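Chapter 3
Making the Bed and Caring for Bed Linens

Words to know: fitted sheet, flat sheet, pillowcase, headboard, thread count, mitered corner

A bed takes up more floor space than anything else in most bedrooms. When it is made, the room looks cared for even if the desk is not. When it is left alone for a week, the covers slide to one side, the pillows pick up dust, and other belongings start to collect on and around it.

This chapter covers the daily job of making a bed and the less frequent job of washing what is on it. Chapter 2 dealt with closets and drawers. You will need the folding methods from that chapter again in Section 3.4.

Begin any bed by looking at what is already there. Note which side is against the wall, where the window is, and how far the curtains hang from the bedding. Look at the headboard too. Padded headboards are easy to lean against, and people also use them as a place to hang bags and clothes.

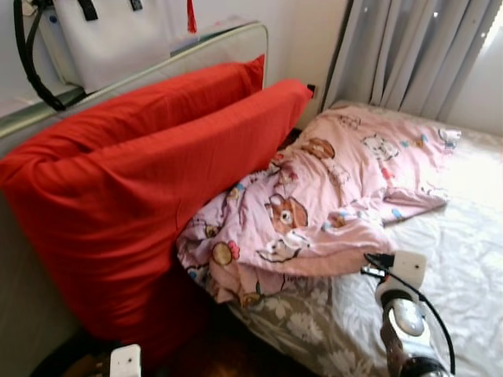
Figure 3.1 A bed before making. The printed blanket is crumpled across the middle, and a handbag hangs over the headboard.

Take off anything that does not belong to the bed and put it away first. Next, move the pillows to a chair. Pick up the blanket by two corners, shake it once, and lay it aside. Only then can you see whether the bottom sheet needs to be pulled tight or changed.

Blankets with a large print are simple to line up. Find the top of the pattern and place it toward the pillows. Plain blankets often have a wider hem at one end, and that end goes at the head.

Pillows go back last. If there are two, they may be stacked flat, stood side by side, or leaned one in front of the other against the headboard. Smooth the cases with the flat of your hand and turn the open ends away from the door.

In Section 3.2 you will follow Ghassan Qaisi, head of housekeeping at a guesthouse in Idudport, as he trains new staff to change a double bed. His checklist is printed at the end of the section.

Before you read on

Make your own bed the way you normally do and write down each step in order. Keep the list. You will revise it in Section 3.3.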